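Section 6: When the gripper won't let go (and other finger faults)

Bench guide for the Kavon two-finger gripper, Mofokeng workshop. Last gone over September 2023. 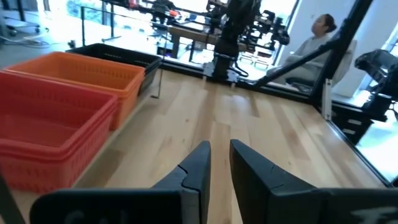 I'm putting this section before the one on daily checks, even though it used to come after, as it's what people go hunting for when something has already gone wrong. If your arm is stopped and you're reading this with one hand on the red button, go straight to step 1. The chat can wait.

What went wrong for us

Back in January I was running a plain sorting job, parts out of one bin and into another, and the left finger stopped short on opening. The right one carried on. The controller thought both were fully open, so down went the arm for the next pick and pushed the stuck finger into the tabletop. No one was hurt, but I'd been leaning over the rail a minute earlier to straighten a bin, and I still think about that! We lost a fingertip and most of an afternoon.

The cause was dull. A mount screw had worked itself out far enough to let the finger tilt and bind. The fault log said E-392, "finger travel mismatch", but only after the crunch.

CAUTION: E-392 can turn up late. If you see one finger lagging, stop the arm. Don't wait for the code.

Getting it safe

1. Press the stop button and leave it pressed. Don't reset it yet, however much the screen asks you to.

2. Tell anyone else in the room that you're going in. If you've got a second arm on the same table, stop that one too (I forgot this once and Morfudd Ellis has never let me hear the end of it).

3. Switch off at the controller and count to 60. The fingers hold a bit of grip after power goes, and they can snap open.

4. If there's something in the jaws, put a hand or a folded cloth underneath before you do anything else.

Freeing the finger

5. Swing the release lever on the back of the gripper body to FREE. It's stiff. Use your thumb, not a screwdriver.

6. Slide both fingers apart by hand, slowly. They should move together. If one drags, note which one and where it starts.

7. Wiggle each finger at its mount. Any rocking at all means a loose screw or a cracked mount.

8. Take the two screws out, lift the finger off and look along the seam for splits. A split finger goes in the scrap, please, even if it "seems fine".

9. Refit with fresh thread lock from the Stullari kit. Do both screws up finger tight first, then nip them up in turn.

NOTE: the tips aren't the same shape left and right on every set. Fit them back on the side they came from, or the arm will grip crooked and you'll be back here by teatime.

Starting up again

10. Lever back to LOCK, power on, and only now release the stop button.

11. Raise the arm at least 80 mm clear of the table, then run Open/Close Test from the service menu. Watch the fingers, not the screen.

12. Run your job at the slowest speed for 2 full cycles, standing outside the rail.

If E-392 comes back after all that, stop trying. Tag the arm out and send me the log. I'd much sooner look at ten false alarms than another bent wrist.

Comments

Zanele Ngcobo: Step 3 saved my knuckles last week, thank you. Could you add what to do if the lever won't budge? Ours was jammed solid.

Morfudd Ellis: @Zanele leave the power off and ease the fingers inwards a touch first, that takes the load off it. And yes, I do still bring up the second arm.

Zanele Ngcobo: That did it, cheers!

Contact: Bostulby bench support desk | © Mofokeng workshop guides | Back to top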